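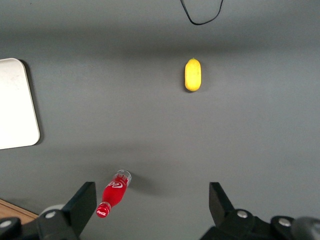 Wrist camera view over the bottle, gripper open, cap end close to the left finger.

Bottles lying on their side were the thing that kept tripping my arm over into a protective stop, and it took me most of March to sort it out. If yours keeps clouting the cap with a finger on the way down, try this before you start ordering parts. I nearly bought a new finger from Kelwood and I'm so glad I didn't!

My fault showed up as error 377 on the Hovport controller (contact force on descent). The lemon never caused it. Fruit is short and you've got loads of room either side, but a bottle lying diagonally takes up far more width than you expect, and if the wrist doesn't turn to match, one finger comes down on the cap.

First, make it safe. Press the stop button, and don't clear the error with the finger still pushing on something. I did that once, the arm carried on with its old move and the bottle shot off the table past my elbow. Put it in hand guiding mode, lift it clear, then clear the error. Keep your other hand out from between the fingers while you do it, even at slow speed.

Next, check the fingers. Nip up the screws at the base of each one and give the tips a wiggle. My left one had 2 mm of play, enough to turn a near miss into a hit. Look for a bent tip while you're down there.

Now redo the camera offset. In Pokholm it's under Tools, then Wrist, then Re-teach. Use something small and easy to spot (I use the lemon), park the gripper over it, and save. If you've ever had the fingers off, your old offset is rubbish, sorry.

Then the bit that fixed it for me. Open the grasp settings and find "align to long axis". Mine was off! Switch it on, and set the approach height to 60 mm so the wrist finishes turning before the fingers get anywhere near the bottle. It was on 36 and the wrist was still swinging round as it went down.

Test it with the speed turned right down and a hand on the stop. Lay the bottle at a few different angles, cap towards you, cap away, cap off to one side. Watch the fingertips and ignore the screen.

If it still hits after all that, have a look at the force limit, but please don't just raise it to make the error go away. I tried that in week one and got a nice scratch in the tabletop for my trouble. The write-up for the Faulkner wrist is on my other page, the menus are different but the order is the same.

Updated 2020-10-30, added the bit about hand guiding.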